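Search this site... Search

Questions I get about sorting and packing up a house

I run a one-woman sorting and packing business out of Plundlow, and my inbox fills up with the same questions every spring. So I finally sat down on Saturday, February 24, 2024, with a pot of coffee and typed up my answers. I'll add to the page when something new comes in (and something new always comes in).

Where do I even start?

Pick the room you use least. For most people that's a guest room or a hall closet. You'll make quick decisions in there, you'll get a few boxes stacked up, and you'll feel like a person who has started. Please don't begin with photographs or letters! I've had customers call me at dinner time sitting on the floor with one shoebox of snapshots, and that was the whole day.

Do I need to be home while you work?

For the sorting part, yes, at least nearby. I can't decide whether you want your aunt's gravy boat. For the packing part you can go to work, go to the movies, go lie down. I do ask for a phone number where you'll really pick up.

How long does a kitchen take?

Longer than you think, always. A kitchen has more small loose things in it than any other room in the house, and half of them are breakable. I block out 2 days for a normal family kitchen, one to sort and one to pack. If you bake, add a morning. If you collect mugs, we should talk.

What boxes do you use?

Small ones, mostly. I buy them in bulk at Kimwood, the packaging place out past the feed store, and I bring them with me. People love a big box and then they fill it with cookbooks and can't get it off the floor. Big boxes are for pillows, lampshades and winter coats. I stock a few dish boxes too, the double-walled kind, and I take those back afterward if they're still in good shape.

Can I use grocery store boxes instead?

You can, and I did it myself for years. Check the bottoms, check for bugs, and don't use banana boxes for anything small, because of that big hole in the bottom. My main gripe is that they're all different sizes and won't stack.

How do you wrap plates and glasses?

Plain newsprint, lots of it. Plates go in on their edges like records, each one in its own sheet, then every four or so bundled in another. Glasses get paper stuffed inside first and then rolled. I crumple a thick layer for the bottom of the box and another for the top, and when I shake it gently I don't want to hear a thing. Printed newspaper works fine too but you'll be washing ink off everything for a week.

What about the junk drawer?

Oh, I love a junk drawer. Tip the whole thing out on a towel. Batteries go in one pile, pens get tested on the back of an envelope, keys go in a little bag, and takeout menus go in recycling. What's left is usually a tape measure, some string and a lot of twist ties. I put what you're keeping into a zip bag and pack it in your first-night box, and you'll be glad of it when you need the scissors.

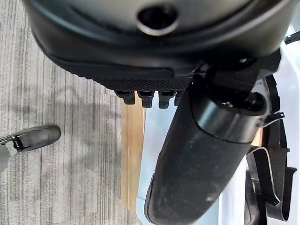
What goes in a first-night box?

Sheets for every bed, a towel each, toilet paper, phone chargers, any medicine you take, a change of clothes, coffee and whatever you make coffee with. I also put in a roll of trash bags, a dish towel and a box knife. Write FIRST NIGHT on all four sides and ride it over in your own car.

Do you label everything?

I do, with a fat marker, on two sides and never on the top (once they're stacked you can't see the top). Room first, then a few words on what's inside. I used to number the boxes and keep a list in a notebook, and on one farmhouse I got up to 133 before I set the notebook down somewhere and it got packed. It was in with the bath towels. These days I take a picture of each label with my phone and send you the whole batch at the end.

Should I buy storage bins before you come?

Please wait! I know the sale is on. Almost every house I walk into has a stack of empty bins in the garage, bought for a plan that changed. Sort first, measure the shelf, then shop. When we do get to that point I like the clear Losen bins with the flat lids for pantry and craft things, and open baskets for anything the kids are supposed to put away themselves. Lids slow kids down and then it all ends up on the floor.

Do you put up shelves?

Not on my own. For a closet that needs new shelving I send people to Venckus, a small cabinet shop here in town. They'll come measure, and they work fast once they have the measurements. I don't get a cut from them. I just like how their drawers close.

What do you do with the stuff we're getting rid of?

Anything clean and usable goes in the back of my van and I drop it at the thrift store on my way home, and you get the receipt. I can take what fits. Couches and mattresses don't fit. Old paint, propane and garden chemicals I won't carry at all, so you'll need to check what your county does with those. Ours has a drop-off day in February and another later on.

My partner keeps everything. Can you help?

I can help with the boxes! For the rest, what works best in the homes I go to is one shelf or one closet that belongs to that person alone, and the rest of us leave it be. I don't throw out anything without the owner's say-so, and I won't sneak something out of the house for you, so please don't ask me to. If a decision gets sticky we put the thing in a "later" box and write the month on it.

How much do you charge?

It's $60 an hour, with a three-hour minimum, and that includes me, the van and the marker. Paper and boxes are extra, at what I paid for them. A big house with a full basement and an attic can run to $3,000 by the time we're done, so I come out and look before I give you a number. Looking is free if you're in Plundlow or one town over.

Do I need to clean up before you come?

No, and I mean it. I need to see where things land when you're living normally. The pile of mail on the stairs tells me you need somewhere to put mail near the stairs. If you hide it all in the bedroom I'll just find it in the bedroom.

Do you work with dogs in the house?

Sure do. Cats too, although cats get in boxes, so I check each one before I tape it. If your dog is a door-dasher, a closed room for the afternoon would be a kindness to both of us.

What should I never pack in a box for the movers?

Passports, birth certificates, the closing papers, jewelry, your laptop, anything from a relative who has passed that you couldn't stand to lose. Put it in a bag and keep the bag with you. Houseplants are a maybe. Most movers won't take them, so mine have always gone in the back seat with the belt on.

How far ahead should I book?

For a move, a month ahead is comfortable. For a closet or a pantry I can usually squeeze you in sooner, especially in winter. Send me a note with the size of the place and your moving date if you have one, and tell me which room is bugging you most. I answer in the evenings.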